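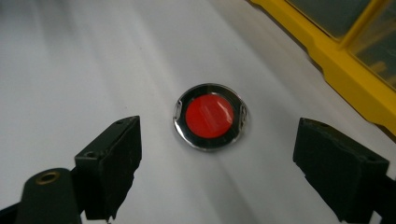
Section 5. Setting up the Werik kitchen scale

Read this section before you weigh anything that matters. The quick card in the box makes it sound like a one-minute job. It can be, if your counter is level, your batteries are fresh and you don't care much about the result. Everyone else should go through the steps in order.

5.1 Choosing a spot

1. Put the scale on a hard, flat counter. Stone and tile are fine. A folding table is a poor choice, and a cutting board laid over a towel is worse.

2. Press down on each corner of the scale with one finger. If it rocks, move it. The rubber feet are said to take up small bumps in the counter, but we have not seen them do much.

3. Keep it away from the stove, the fridge vent and any open window. Moving air shows up on the display as a number that creeps up and down with nothing on the plate.

Note: The Lado version of this scale comes with screw feet. The Powell version has fixed ones. If yours has fixed feet and your counter slopes, thin card under one foot works as well as the leveling kit sold by Skuneck, and you already have card.

5.2 Fitting the batteries

1. Turn the scale over onto a folded cloth. Do not rest it on the weighing plate with anything hard underneath.

2. Slide the cover off and put the batteries in as marked. Use two of the same make and age.

3. Close the cover and turn the scale right side up.

4. Wait for the display to go through its start-up pattern and settle at zero.

The battery symbol is not to be trusted. It stays full for most of the life of the batteries and then drops all at once. A better sign is a zero that won't hold. If the display wanders on a good counter with no draft, change the batteries before you try anything else in this manual.

Caution: Take the batteries out if the scale will sit unused for more than a month. A leak will ruin the contacts, and the warranty does not cover it.

5.3 Warm-up

Leave the scale switched on for 60 seconds before the first weighing. Earlier editions of this manual said no warm-up was needed. Urho Pesonen, who rewrote the testing notes for this edition, got a different reading from a cold start often enough that the old advice was taken out.

If the scale has come in from a car or a cold pantry, give it an hour in the kitchen first.

5.4 Checking against a known weight

The scale is set at the factory. That tells you how it was when it left the factory.

1. Get a 500 g check weight. A bag of sugar is not a check weight. Neither is a can of beans - the label gives what is inside and leaves out the can.

2. Switch on, wait, and press ZERO.

3. Put the weight in the middle of the plate. Write down the reading.

4. Take it off. The display should go back to zero. If it doesn't, start over.

5. Repeat with the weight near each edge of the plate.

A reading within 1 g is as good as this scale gets, whatever the box says about fine resolution. A display that shows small steps is only showing small steps.

If the middle reading is good and the edges are off, the plate is probably not seated. Lift it, wipe under it, press it back down and check again.

5.5 Resetting the scale

Do this only if you failed the check in 5.4 twice, on two different days.

1. With the plate empty, hold ZERO until CAL appears.

2. Let go. Wait for the display to ask for the weight.

3. Place the 500 g weight in the middle and keep your hands off the counter.

4. When PASS appears, remove the weight and switch off.

Caution: Using the wrong weight here will not bring up an error. The scale will accept it and give you wrong numbers from then on. Sorcha Moynihan at the service desk says most of the scales sent in as faulty since September needed nothing more than this step done over with a proper weight.

5.6 Using the ZERO button with a bowl

1. Put the empty bowl on the plate and press ZERO.

2. Add your first ingredient, read it, and press ZERO again for the next.

The weight of the bowl still counts toward the limit. With a 950 g mixing bowl on the plate, you have that much less room before the display shows FULL.

For very small amounts, such as yeast or salt, use a measuring spoon. The scale may not notice a slow trickle at all - it can treat it as drift and cancel it out. The "smart hold" setting is supposed to prevent this. Try it if you like, and check it with a spoon.

Section revised 15/10/2020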